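**Long-handled dustpan or the short kind? (tile floors)**

**mopsy_jo** – November 18, 2019

Okay, settle something for me. Our back hall is all big white tile with grey grout, and I sweep it pretty much every day. I've always used the short dustpan that lives under the sink, and my knees are done with it. My brother-in-law swears by the stand-up kind with the long handle. I think they look flimsy and the scoop never sits flat. What's everybody using? I'm not spending 200 bucks on a vacuum for one hallway.

**grout_expectations**

Long handle, no contest. I switched in January and I'm never going back to crawling around chasing crumbs. We have the same kind of floor by the back door, so here's mine in action:

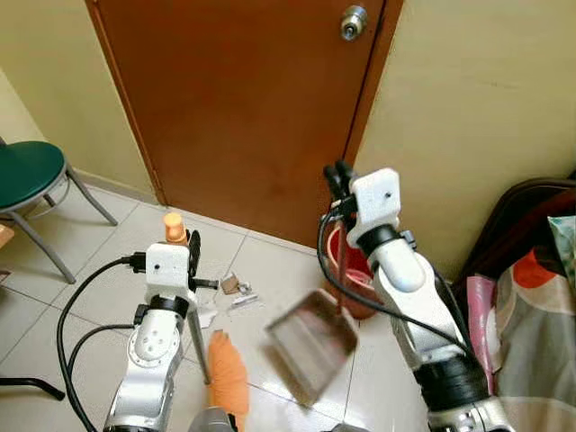
*Dustpan up off the tile, red bucket parked by the door*

The bucket stays by the door so I'm not walking dirt through the rest of the house. Pan gets dumped in there, and the bucket goes out with the trash at night.

**tess_in_21B**

Team short pan, sorry. I've had two long ones and both times the handle worked loose where it meets the scoop. The second was a Jodadura and I really wanted to like it! You push down to get the edge flat and the whole thing wobbles.

Also grout, your door could use a wipe, lol. Mine gets streaks just like that from the dog.

**grout_expectations**

Ha, fair. It's on the list. It has been on the list a long time.

On the wobble – don't push down on the handle. Tip it toward you a little and let the front edge drop by itself.

**Houshang Parsa**

I cleaned school buildings for 17 years and I'd say the pan matters less than the broom. On smooth tile you want soft bristles that spread out. Stiff ones flick the fine stuff right over the scoop, and then everyone blames the dustpan. And sweep along the grout lines when you can, going across them just drops grit in the gaps.

**mopsy_jo**

Huh. My broom is a stiff one from the garage. That might be half my problem.

Grout, what broom do you have?

**grout_expectations**

Orange one, soft bristles, thin metal handle. I couldn't tell you the brand, the sticker came off ages ago. Here you go: 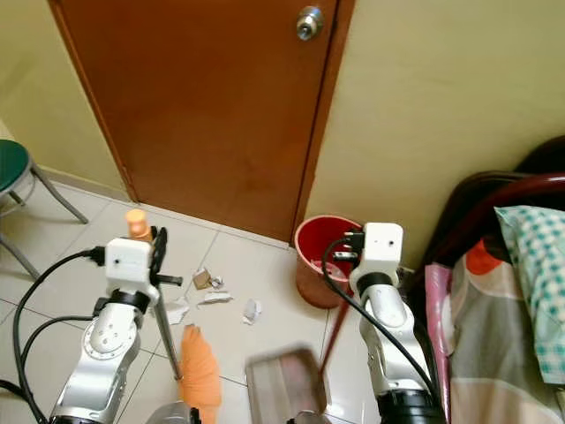 *Orange broom with the bristles fanned out, dark red handle on the dustpan*

I do one side of the hall, then the other, and finish by the door. If you have a stool or anything with legs in there, go around it first or you'll find a dust bunny the second you put the broom away.

**tess_in_21B**

Okay, I do like that broom. But fanned out like that, isn't it getting worn? Mine went that way and started leaving hairs everywhere.

**Houshang Parsa**

Depends. Some are made flared like that. If it's shedding, it's done. If not, leave it alone and hang it up when you're finished so it doesn't sit on its bristles. I don't agree about the short pan, by the way. Fine for a spill, miserable for a whole hall.

**tess_in_21B**

We'll have to disagree then! I get a much cleaner edge with the short one and I don't mind kneeling.

**mopsy_jo**

You have younger knees than me, Tess. I'm going to try a soft broom first with the pan I've got, and if I'm still grumpy by the weekend I'll get the long one. Does anyone know if the Clurent pans have a rubber lip?

**grout_expectations**

The one my sister has does. Check in the store though, she's had hers forever.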